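Re: [gellham-singles] Profile photos, again
2 min read

Veronika Mösli wrote:
> Could we agree on a rule for profile photos? I drove to
> Acuña to meet a man whose picture was, by my estimate,
> old enough to vote. He was perfectly nice. I spent the
> first 13 minutes looking for someone else.

Veronika, you have my sympathy and my vote. I once waited by the door of the Nudero for a man with a beard, while the same man, without it, waited by the bar for a blonde. We both had the soup. 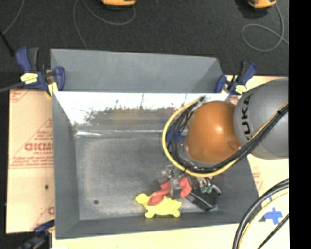
My proposal is a photo from the last two years, face showing, no sunglasses. Fish are allowed if the fish is not the larger of the two. I'd also cap the "about me" part at 400 characters. The last one I read ran to 3000 and I still don't know if he has children — though I know a great deal about his knee.

As for paying Tida to "verify" our pictures, I'd wait. They verified my cousin, and she had uploaded her sister.

Replies to the list, please. My inbox is for suitors.

Noemi

4 replies | 2 shares
Contact the list owner | © Gellham Singles List | Back to top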